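Textile Conservation Workshop, Drirkach
Workshop notebook, shared copy
Tuesday, August 16, 2022
Entry by Dörte Wiegand

Continuation of the washing trials on the undyed cotton from the Kasa bequest. The previous entry closed with the samples pinned out on the glass and the bath water set aside for measurement.

The samples were unpinned at the start of the morning and weighed again. All 8 had returned to their dry weight. Three of them show a faint brown line along one edge, on the side which had been nearest the window. The line is consistent with uneven drying and should not be read as a fault in the wash itself. The remaining samples dried evenly and have been placed between sheets of acid-free tissue in drawer three.

Conductivity of the final rinse was read as 627 on the old meter. This is higher than we would accept for a last rinse. The meter was checked against the standard solution and found to be reading correctly, so the figure stands. The deionising cartridge was therefore opened. The resin had changed colour for most of its depth and the cartridge has been replaced with the spare. A further spare must be ordered from Villanueva before the next large item is washed. Their last delivery was made to the front office and was not passed down for several days; the order should carry the workshop's name.

The trial was then repeated on one fresh sample, with the following changes. The bath was kept at room temperature throughout. The detergent was measured by weight, not by volume, as the stock bottle had thickened. The rinse was extended by three changes of water. The sample was dried flat on blotter, away from the window, with the blind down.

The blotter was changed twice before midday. No line had formed at the edges by the time of the afternoon check, although the centre was still damp to the touch and no conclusion should be drawn until it has been weighed.

A note on the Skakau quilt, which remains on the list for this month. The colour tests on the red print are not complete. The red moved slightly on the swab with water alone and more clearly with detergent – wet cleaning is ruled out for the present. Surface cleaning with low suction through a screen is proposed instead. Colleagues are asked not to unroll the quilt until the supports have been covered.

The 100 ml beakers are again short. Please return them to the rack after use.
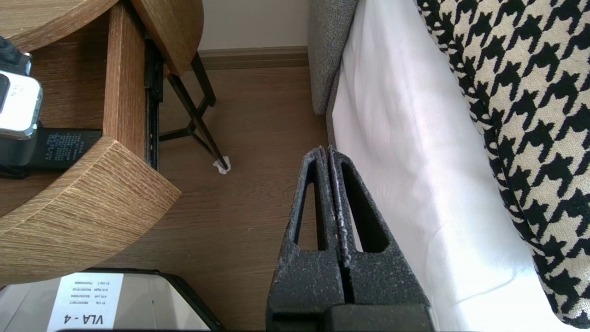

Category: Household textiles, bedding and checks

The houndstooth piece has not been entered in the register. It needs a number and a short condition note before any further handling. The black and cream should be tested separately, at a point on the reverse if one can be found, and the results written on the same card. White sheeting is to be listed under plain goods and kept apart from patterned pieces during washing.

Outstanding: weigh the fresh sample, read the conductivity of its last rinse, order the cartridge, relabel drawer three. The old resin is in the covered tub beneath the sink and is awaiting collection.

D.W.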